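Chapter 9
Where Do Place Names Come From?

I grew up on a street called Mill Lane, and for years it never crossed my mind to ask where the mill was. 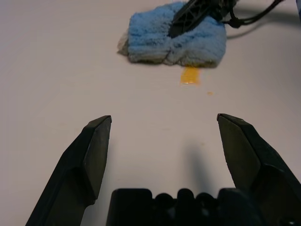
I was 15 before I went looking for it. There was no mill, no millpond and no stream, only a row of garages and a bus shelter. My gran thought the name came from a Mr Mill who used to own the fields. The man at the library thought there had been a windmill on the rise behind the church. They both sounded very sure of themselves, and I've been hooked on place names ever since!

In the last chapter we looked at how surnames settle down and get passed on. Place names do something similar, but they're older, they get knocked about more, and they often outlive the language they were made in. People move in, hear a name from the people already there, and say it in whatever way suits their own mouths. A few generations on, the name means nothing to anyone, so somebody tacks on a word that does. That's how you end up with a hill whose name means "hill hill" - and there are more of those about than you'd think.

We'll spend a good part of this chapter in the parish of Vusside, which I first visited one wet June with a borrowed bicycle and a very bad map. It's a small place, with 2,913 people at the last count, but Jörg Hinrichs spent most of his working life collecting its names and wrote down 311 of them. He took in the villages, of course, but also fields, bends in the river, single rocks, and a ditch that had three names depending on which farm you asked at. I've leaned on his notebooks a lot here (his handwriting is dreadful, so any slips are probably mine).

Two of his names will keep coming back. Hultura is a farm, and Hinar is the long wet meadow below it. Before you read on, have a guess at which is the older of the two and jot down why you think so. Don't worry about getting it right. Hinrichs changed his mind about Hinar twice, and the second time he crossed out four pages to do it.

Words you'll meet in this chapter

Element: a part of a name that once had a meaning of its own, such as "ford" or "ton".
Field name: the name of a small piece of land, often known only to the people who work it.
Folk etymology: a story made up later to explain a name (my gran's Mr Mill may well be one).

9.1 Start with the oldest spelling

The first thing to do with any name is to stop looking at the way it's spelt now. Modern spellings are tidy, and they can lead you badly astray. Take the Raudsepp farm, on the north edge of the parish. It looks like an easy one, a farm called after the family who lived there, and so it is. But the field next to it carries the same name in a much older and odder spelling, and we'll begin with that.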